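Kacper Mazurek
December 27, 2023

Small thread for people who, like me, ate too much cake this week and now want their table to look normal again. I will write how I set up a table for fruit after the holidays. It is a simple thing, but I changed my mind about it many times.

First, the mat. For years we used a white tablecloth from my grandmother in Cieślak colors, as we say at home (this was her family name, and everything she owned was white or brown). It is beautiful, but I must iron it each time, and I am a slow man with an iron.

So in December I bought a big plain mat at Bandham. It cost 100 and the second one was cheaper, so now I have 2. One is in the closet and my wife asks me about it.

Advice about a new mat: take it out of the package the evening before. Mine was folded very tight. I rolled it the other way and left it under some books for the night. It helped a little with the small creases, less with the big ones.

If your mat is longer than the table, check who sits on that side. Our younger son pulls on everything that hangs. 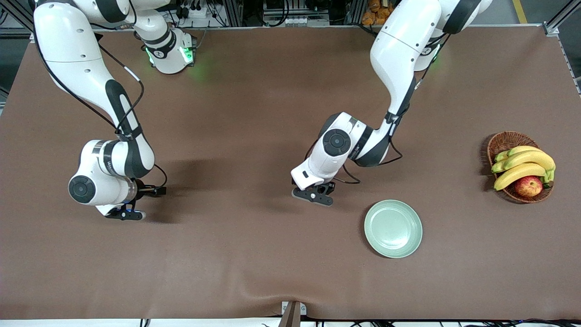 A fruit table needs less than I thought. My first try had candles, nuts, a jug and a bowl inside another bowl, and there was no place left for peeling an orange. I like the look of a brown mat with a pale green plate and a woven basket for the fruit, and then plain space beside them. The green is quiet, it does not fight with the brown. A white plate would also be fine, but I find it a bit like a restaurant.

About the plate: I prefer a raised rim. Peels and seeds stay where you put them, and juice does not run to the table. A completely flat plate I keep for cheese.

About the basket: air goes through wicker, so apples keep well in it. With very ripe pears I put a paper napkin on the bottom. Juice in wicker is a sad story, I cleaned one for half of a Sunday with a toothbrush.

I buy up to 500 grams of grapes at one time, not more. They look nice on top for one day and after this everyone walks around them.

Somebody asked me yesterday where to find such baskets. I looked at Brotis, but they had only the square ones with a lid. Postilo had round ones, a little more expensive. Secondhand shops are also good, only smell the basket before you pay.

One more question for you – do you keep bananas together with the other fruit? My mother says never. I do it when guests come and then I move them to the windowsill.

Tomorrow I try again to iron the white tablecloth. If it goes well I will post it.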